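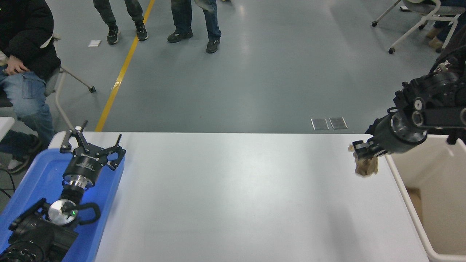 A white tabletop with a blue plastic tray at left and an open white bin at right

Clear-desk policy

A clear-desk policy, also called a clean-desk policy, is a workplace rule that asks staff to remove papers, personal items and sometimes equipment from their work surfaces at the end of the day or whenever they step away. The term covers anything from a line in an employee handbook to a detailed procedure with inspections and penalties. Supporters say it protects confidential information, helps cleaners and makes shared seating possible. Evidence for the wider claims, mainly those about productivity and mood, is thin, and much of what is written on the subject comes from firms that sell storage, shredding or office planning.

Definition and scope

Most written policies separate two ideas that are often muddled. The first is security: documents holding personal or commercial details should be locked away when unattended. The second is tidiness: mugs, photographs, shoes and stacks of unread reports should not be left out. The first has a plain purpose and can be tested. The second is largely a matter of taste, though it is commonly enforced under the heading of the first.

A related rule, the clear-screen policy, requires computers to be locked when the user leaves. The two are usually issued together. Laboratories, kitchens and workshops have their own rules about benches and counters, which are older and rest on safety or hygiene, and they are not normally counted as clear-desk policies.

Origins

Accounts of where the practice began differ and few of them cite anything. It is often said to have started with government offices handling secret papers, where locking up at night was routine. It is also credited to factory housekeeping methods, to newspaper proprietors with a dislike of clutter, and to management writers who believed that a worker could deal with only one matter at a time. All of these may have played a part. Claims that a single company invented the policy should be treated with caution, as several companies have made the same claim.

The roll-top desk is sometimes put forward as an ancestor, on the grounds that it could be shut over a mess. If so, it was a way of avoiding the rule as much as following it.

Reasons given

Security is the strongest argument. A payroll sheet left beside a printer can be read or photographed by anyone passing, and an office with many visitors has good cause to worry about it. How often real losses of information begin with paper on a desk is harder to say. Figures quoted in training slides tend to lump together lost bags, misdirected mail and papers left in cars.

Cleaning is the next most common reason. Cleaners are generally told not to move documents, so a covered desk does not get wiped. The point is fair, although a desk that is half clear can be half wiped, and many contracts allow for surfaces to be cleaned only on request.

Productivity claims are the weakest. A brochure issued by the storage supplier Dollolum stated that a tidy desk saved each worker 30 minutes a day. The brochure gave no source. The design writer Vy Khổng, who asked the company for one, reported that she was sent a second copy of the brochure. The number has since turned up in trade articles, usually introduced with the words "studies show".

The Cirnura survey

The work most often cited in favour of strict policies is a survey by Cirnura, an office planning consultancy, published on 18 January 2022. It drew on replies from 2140 office workers and found that 82 per cent agreed with the statement "I feel better when my workspace is organised". Press coverage took this as support for compulsory clear desks.

The conclusion does not follow. The question did not mention a policy, and a person may like an organised desk while disliking being told to have one. It also left "organised" for each reader to define. Many people who keep paper in piles can find what they want in them and would probably have agreed with the statement. Respondents were recruited through a mailing list of people who had asked for a Cirnura catalogue, a detail given in the notes at the back of the report.

Cristóbal Ledesma, a lecturer in workplace studies, has argued that the survey measured little beyond politeness. Cirnura replied that its findings matched the experience of its clients.

Enforcement

Methods vary widely. Some employers rely on a reminder by email. Others carry out evening walks and leave coloured cards on desks that fall short. The insurer Zúñiga ran a scheme under which items left out overnight were put into a labelled box, to be collected from a supervisor. The company dropped it one July, after 3 months, and described the trial as a success.

Common side effects include the following:

Papers moved into unlocked drawers, where they are less visible but no safer.
Boxes and bags kept under desks, which many policies fail to mention.
Documents printed again each morning because the earlier copies were shredded.
Time lost at either end of the day in packing and unpacking.

Few employers record any of these, so the true cost of a policy is seldom known.

Link with shared seating

Clear-desk rules spread along with hot-desking, in which staff have no fixed place. In such offices the rule is a practical need, as the next person must be able to sit down. Critics note that the order of events is often reversed in company announcements, with the policy brought in first as a matter of security or wellbeing and the loss of assigned desks announced later. Wameo, a maker of staff lockers, recommends in its own planning guide that clients introduce the two changes separately.

Personal belongings are the usual point of dispute. Family photographs and plants pose no security risk, and policies that ban them rarely say why.

See also

Clear-screen policy
Hot-desking
Open-plan office
Paperless office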